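Keeping the Reading Room Open: An Interview with Corina Stanciu

Published 13/03/2022

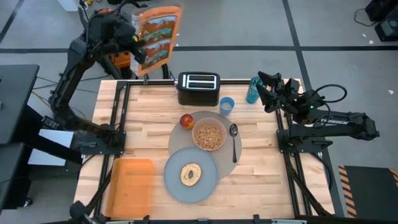 When Corina Stanciu was appointed head of the Brurnport Public Library, the building on Clakov Street opened four days a week and closed at five. The hours had been set years earlier, during a period of budget cuts, and had never been reviewed. "People who worked a regular day could not use their own library," she said. "I heard it at the front desk in my first week, and I kept hearing it."

Ms. Stanciu came to Brurnport from the county archive, where she managed the map collection. She described the change as a difficult one. At the archive, visitors made appointments and knew what they wanted to see. At the library, a morning might bring a tax question, a lost child and a man looking for a book he had last read in grade school. "He remembered that the cover was green," she said. "We found it, but it was blue."

The longer schedule was approved by the town in July. The library now stays open until eight on two evenings, and the reading room on the second floor has been returned to public use after a long period as storage. Staff moved 108 boxes of bound newspapers to the basement before the room could be painted. The newspapers remain available on request, and Ms. Stanciu hopes to have the oldest volumes repaired.

Asked what had surprised her most, she mentioned the evening visitors. "I expected students. We do have students, but many of those who come after six are in their fifties and sixties, and they come to read magazines. They do not want a program or a class. They want a chair and a lamp."

The library lends 2,000 items in an average month, a figure that includes audiobooks and the small collection of garden tools kept near the side entrance. Ms. Stanciu is cautious about adding to that collection. Each new kind of item needs shelf space, a repair plan and someone who knows how it works. A proposal to lend sewing machines is under review.

She spoke with less caution about the local history shelves, which she considers too thin. The library has asked families to lend letters and photographs for copying, and 200 pages have been copied to date. "The Amar Mill closed before I was born, and I can find its accounts but hardly a word from anyone who worked there," she said. "Somebody has those letters in a drawer."

The next open evening for families who wish to bring papers will be announced at the front desk – no appointment is needed, and all originals are returned the same night.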